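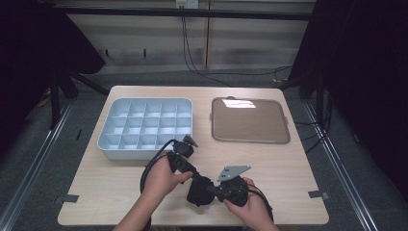 My 15-compartment organizer and the brown tray, before any beads go in

beadbarn_jo
Bead storage: sort by color or by size? (plus my big December haul)

Hi all! Long-time reader, first real post. I finally went through the seed beads I bought at the Zapata closing sale in December and I am SO excited and also completely buried. I came home with 695 grams of mixed lots, mostly size 11 with a bunch of 8s and some tiny 15s that I keep finding in the carpet. The grid box has three rows of five and I want to use it for whatever project I'm working on, with the rest of the stash living in tubes in a drawer.

So my question is how you all divide things up. I started by color because it looks gorgeous (the blues alone, oh my goodness) but then I sat down to do a peyote band and had 11s and 8s mixed together in the same teal section. Took me an entire evening to pick them apart with a needle. Do I start over by size? Do I need more boxes? Please say I need more boxes.

---

tealthread
Welcome! And congrats on the haul, I missed that sale and I'm still grumpy.

Size first, always. You can tell teal from orange at a glance, but you can't tell a fat 11 from a skinny 10 until your band starts to ripple. I keep one box per size and then go by color inside it, warm on the left, cool on the right. It's the only thing in my house that's organized.

---

MossyKnots
Gonna disagree with tealthread a little! If you stitch from charts then sure, size first. But if you design as you go, color first is so much more fun. I pull five greens and just start, and half my favorite pieces came from seeing two beads next to each other that I never would have picked on purpose. I keep the sizes apart with little paper cups inside a drawer, so nothing gets mixed.

Also the 15s should live in tubes with caps and never, ever in anything open. Ask my cat.

---

tealthread
Paper cups in a drawer IS sorting by size, you just did it second :)

---

MossyKnots
Ha, okay, fair. But I open the green drawer, I don't open the size 11 drawer. It changes what I make!

---

quillandcane
A word about open grid boxes in general. I love them for working out of and I hate them for storage. If there's no lid and you bump the table, you've got soup. I dropped one with 10 colors in it last spring and that soup is still in a jam jar on my shelf. I call it the emergency mix and put it in fringe.

For carrying I use the Larnix stackers, the ones with the screw-on rounds. They're a pain to open but nothing gets out.

---

beadbarn_jo
quillandcane the jam jar is making me laugh, I have one of those too already and I've only been at this for a year!

Does anybody pour their beads out on the tray itself or do you need a mat? Mine has a smooth inside and I wondered if they'd go rolling all over.

---

tealthread
Mat! Get a mat! Beads on a smooth surface skate away the second you touch them with a needle. Any fuzzy fleece-type fabric works, cut it to fit the inside of your tray. I buy the cheap baby blankets and get six mats out of one. Cream or light gray is nicest, you can see both the dark and the clear beads on it.

---

gran_of_four_wa
I've used a dinner plate for 29 years and never had a mat in my life. You tip the plate a bit and the beads come to you. My grandkids learned on the same plate. I don't think a beginner needs to spend a dime on this stuff until they know what they like.

---

tealthread
I would never argue with 29 years! But you've got hands that know what they're doing. I was so frustrated my first month and the mat fixed most of it.

---

hexcut_fan
Glossy trays bounce the light too, which drives me up the wall when I'm working with silver-lined beads. Another vote for fabric.

On the sorting question, I'm with size first, and then finish before color. Matte with matte, metallic with metallic. Galvanized ones get their own section because the cheaper ones rub off and I like to keep an eye on them. I bought a tube of Pandano rose gold that I adore and I test every new batch with a dab of nail polish remover on a few beads before I put it in anything I'm giving away.

---

MossyKnots
Ooh, finish before color is interesting — I've never tried that. I might redo my purples this weekend just to see. There goes my Saturday... well, there goes some day or other, I'm retired.

---

hexcut_fan
Do it and report back! Matte and shiny in the same shade really do read like two different colors once they're stitched.

---

quillandcane
Jo, to answer the thing nobody picked up on: yes, you need more boxes. If you're picking out a pattern with more than 15 colors you'll want a second one next to the first. I did the Trorneo sunset chart last winter and it wanted 22, so I had bottle caps lined up all over the desk.

And label the bottom or the side with the color number before you fill anything! A strip of masking tape is plenty. I have 200 tubes and I could tell you the number on perhaps half of them. Trying to match a discontinued green from memory is no way to live.

---

beadbarn_jo
Okay, you've all convinced me. Size first for the tubes in the drawer, and then the grid box gets loaded fresh for each project in chart order. I'm going to try the fleece too. And gran_of_four_wa, I'm trying the plate trick as well, because I love it.

First project is a two-drop peyote bracelet in blues and one very loud yellow. I'll post it when it's done, or when I give up and it goes in the jar!

---

gran_of_four_wa
Loud yellow is the best kind. Put it on the edge where folks will see it.

---

MossyKnots
Reporting back on the purples: hexcut_fan is right and I'm annoyed about it. Still keeping my green drawer the way it is, though.

Contact us | Forum rules | Copyright 2024 | Back to top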